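Notebook, Plulham matter, December

8.40 am. Back on the lagging statements. Box 2 from the union archive finally turned up, half of it water stained but readable. Gate logs for the boiler house are in there, which Rhona has been after since winter. Copied the lot before touching anything. Originals back in the sleeve, sleeve in the cupboard, key with Uyên.

Where we're at, for whoever picks this up:

- client worked at the Plulham depot as an apprentice fitter, then a gap, then back as leading hand
- employer on paper is Kosolero for the first stint
- second stint is a labour hire outfit, Vitale, long deregistered
- no payslips for the second stint. Tax office has been asked, nothing yet
- wife washed the overalls at home the whole way through. Separate file for her, keep it seperate please, the statements keep drifting into each other

Vitale is the headache. Need the company reinstated or need to find who wrote the cover. Rhona thinks Ginau took over the old policies when the first insurer wound up. She's got a letter somewhere that says so. I have not seen the letter. Not putting it in the chronology till I do.

10.15. Rang the client's old foreman. Good memory, bit deaf, had to go over everything twice. He remembers the sectional pipe covering being cut with a handsaw on the floor next to the fitters' bench. No masks until a fair way into the second stint. He'll sign but wants it read to him in person, not emailed. Fair enough. He named 5 others on the crew, two of them dead. Names are on the yellow sheet, to be typed up.

He also says the shutdown was longer than we've got it. Our draft has 11 days. He reckons weeks. Gate logs should settle it, look for the contractor passes and not the staff ones (staff didn't sign in during shutdown, they went through the rail gate).
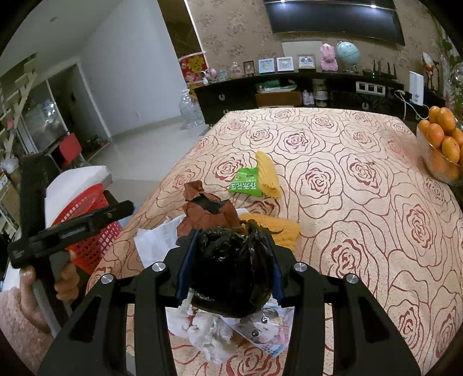 Black plastic bag in the gripper, rose tablecloth.

11.30. Gate logs. Slow. Handwriting changes three times and one bloke only used initials. Got through to page 47 before my eyes gave out. Client's initials show up on contractor passes where we'd expect them, and on a few days we didn't. Those extra days matter, they put him inside during the strip-out. Flagged with pencil ticks on the COPY only.

Query for Uyên: there's a column headed "L/S" that gets filled in only during shutdown. Lagging store? Left shift? If it's the store then we have him signing for the stuff himself. Ask the foreman but don't lead him. Just ask what L/S meant at the gate.

1.05 pm. Lunch at desk. Uyên back from the hygienist's. Main points from her, written down while she was talking so excuse the mess:

- he's happy to give an exposure estimate but wants task by task, not year by year
- wants the size of the boiler house and whether the roller doors were open in the cold months
- won't say anything about the home washing until he has the wife's own account, in her words, how often, where, did she shake them out first
- report six weeks from when he gets the full brief. So we're the hold up, not him

Our question list for the wife is no good. Too many yes/no ones. Uyên is redoing it with open questions. I said I'd do the laundry part: where the overalls were left, who carried them, copper or machine, whether the line was near the kitchen door.

2.30. Rhona rang from the registry. Filing accepted, they want the medical report refiled with the pages in order (our fault, scanner fed them backwards). Redone and sent. Check the receipt came through, I haven't.

She was pretty firm about timing. Client's breathing is worse and his daughter says he tires by lunch, so evidence on commission should be sought now, not after the insurer point is sorted. Agree. Morning session, short, at the house if they'll let us. Drafting the application tonight. Need a line from the treating specialist about how long he can sit and talk, two paragraphs would do, doesnt need to be a full report.

To do
Ginau letter from Rhona, see the actual thing
foreman, book the visit, take large print copy
L/S column
rest of the gate logs from page 47 on
plan of the boiler house, try the council archive before the depot owners
type up yellow sheet
specialist's letter
chase tax office again

4.50. Council archive has drawings, one set, viewing only, no copies off site. They close over the break so it has to be this week or wait. Uyên can go. Take a tape of the call with the foreman? No, he didn't agree to recording, notes only. Put my handwritten ones on the file as they are, don't tidy them.

Receipt from the registry still not here. Try again first thing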